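Ticket 161: Hand-wash task, sink work, rule 4 (both hands in view)
Project: Undeck / home chores for robot training
Opened by: Samira Rizk
Assigned to: Ailbhe Hanrahan
Status: open

Samira: The Filten checker rejected 90 of 400 clips from the Bedton homes under rule 4. I pulled a few and I don't buy it. Both hands are there. My guess is the checker counts the hands in the mirror too, and the rule as written never says what to do with reflections.

Ailbhe: Rule 4 came over from the Karimi kitchen guide in August. No mirrors over those sinks as far as I know. Can you attach two?

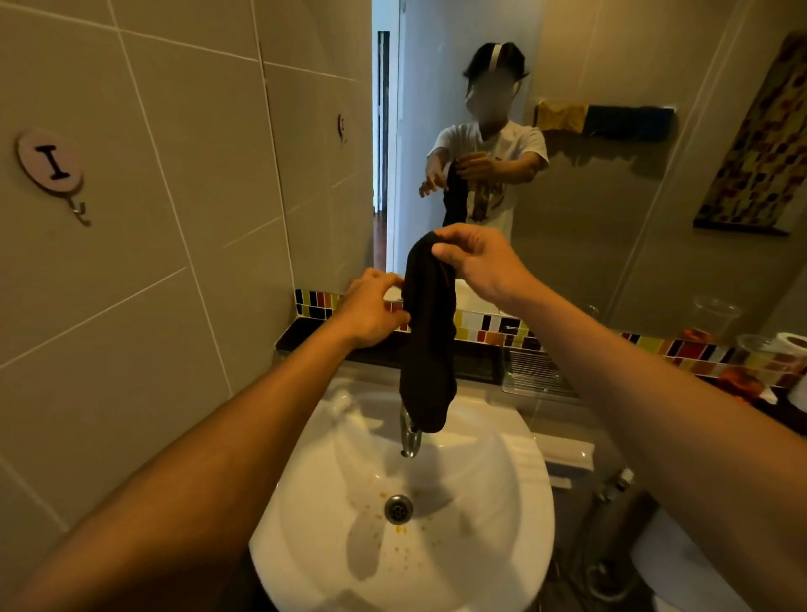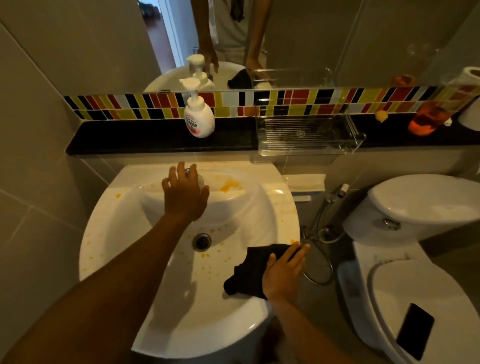 Same bathroom, both at the sink. First: sock held open over the basin. Second: black cloth against the side of the bowl.

Ailbhe: OK, four hands in each if you count the glass. Quick fix would be to mask the mirror.

Samira: Mask it how? By hand, for 300 clips still in the queue? And a robot working in a bathroom will meet mirrors. I'd leave them in and fix the wording.

Ailbhe: Proposed text: "Count only the wearer's own hands. Reflected hands are neither required nor grounds for rejection." Rerunning the rejects with that.

Samira: Fine, but I want a person to look at the rerun before anyone closes this. The last rule change was marked fixed and wasn't.

Next step: rerun pending, Ailbhe to post results.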